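Gajdoš opens its floor to visitors and starts with the laundry

The first stop on the open day at Gajdoš, a small automation firm outside Flakbridge, is a folding bench. Bořivoj Havlíček, who heads the handling group, keeps the introduction short. Rigid parts are a solved problem for most of his customers. Cloth is not, and the group has worked on little else since September.

Data collection takes up most of the bench time. An operator picks up a hand-held gripper with two fingers and a wide-angle camera on the housing, and folds clothes with it. The recordings train a policy that later runs on an arm carrying the same fingers. No arm is needed while recording, so a bench can be set up in the time it takes to unroll a cutting mat.

The group has 732 recorded folds in the current set, called Plimura. Janka Čierny, who runs the sessions, caps each operator at 36 a shift. Past that, she says, the motions get faster and the grasps get sloppy, and both show up later in the policy. She aims for 400 folds per garment type. Shirts have passed 300. Trousers are well behind.

Visitors were allowed to try the tool. The usual mistake is to pinch too deep, which takes up two layers where one was wanted. Čierny teaches new operators to close on the hem, lift, pause, and only then move sideways. The pause gives the software a clean reading of how the cloth hangs.

Patterned fabric gets more sessions than plain. Radomír Zelenák, who writes the tracking code, said checks give the camera plenty of features to follow but also repeat, and the software can lock onto the wrong square. His fix compares each new position with the last several and throws out jumps that a human hand could not make. It still fails on fine checks when the cloth is bunched.

Afternoon groups moved on to the test cell, where an arm attempted folds on towels and shirts. Towels went well. Shirts stalled at the second sleeve often enough that Havlíček stopped the run and took questions. Most concerned price, and he declined to give one. The next release of the policy will be trained on shirts only, with trousers to follow once Čierny has her numbers.
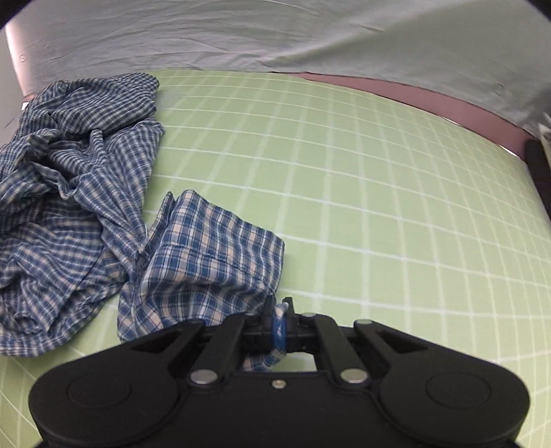
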